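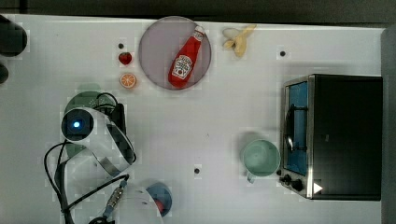

Ketchup bottle on a plate, seen from above.

Ticket 584 — Gaps between movements when playing album downloads
Product: Travora music player, desktop
Opened by: Lovely Fajardo
Status: Solved, waiting for confirmation
Opened: April 24, 2018

Problem as reported

I bought the download of a cello recital on the Clullgate label. On this album, the third movement of the sonata goes into the fourth without any stop. The cellist holds the last note and the piano enters under it. When I play it in Travora, there is a silence between the two tracks and after it a small click. The silence is short but you hear it every time. On the CD of my friend, the same place is played correctly.

My library has a little more than 1000 albums, nearly all classical, so this is an important matter for me. Operas are the worst.

What I tried before writing

I switched "Play without gaps" off and on again. No change.
I restarted the player and afterwards the computer.
I downloaded the album a second time from the shop, in the same format (FLAC). The gap stays.
I downloaded it as MP3 also. The gap is longer there.

Reply from support (Manalastas)

Thank you for the clear report. Could you please tell us which output device is selected under Settings, Sound, and if the volume levelling is on? Please also try the two tracks in another program.

Reply from Lovely Fajardo

The output is a Kivus USB converter, which goes to my amplifier. Volume levelling is on, in the mode "Track". In another program the two FLAC files play with no gap, so I think the files are good.

I made one more test. With the headphone socket of the computer the silence is gone, but the click is still there. So maybe there are two problems and I was describing them as one.
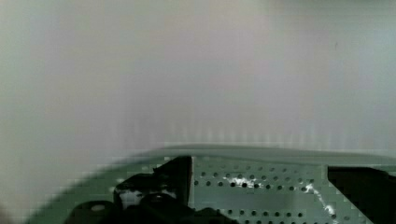 I should add that the gap is not only on this album. I have a set of piano variations in which each variation is its own track, and there I hear it also, but less, as the pianist makes small pauses between most of them. With the album of songs I can't say. Every song ends in silence anyway.

Reply from support (Manalastas)

You are right that there are two causes.

The click comes from the volume levelling. In "Track" mode each track receives its own level, and when the music continues over the border the level jumps. Please choose "Album" mode. For classical music we recommend this in general, otherwise a slow movement is made as loud as a finale.

The silence comes from the setting "Release device after each track". It is switched on by itself when a USB converter is connected for the first time. Please go to Settings, Sound, Advanced and switch it off, then set the buffer to 10 seconds.

Reply from Lovely Fajardo

I changed both. The sonata now goes through correctly, and I listened to this place 7 times to be sure. The click is gone too. In the variations I find nothing wrong any more.

The MP3 version still has a very short gap — I will delete it and keep the FLAC.

One remaining question. After I closed the player and opened it again, the buffer was back to the old value, but the other settings were kept. Is this intended? I put it to 10 again and the music plays well, only I would prefer not to do this each time.

Reply from support (Manalastas)

It is not intended. The buffer value is saved only when you leave the Advanced page with the button "Apply", and the page doesn't say so. I have passed this on to the developers, and a correction is planned for the August version. Until then please press "Apply" before you close the window.

I set the ticket to solved. If the gap comes back, write here and it will open again.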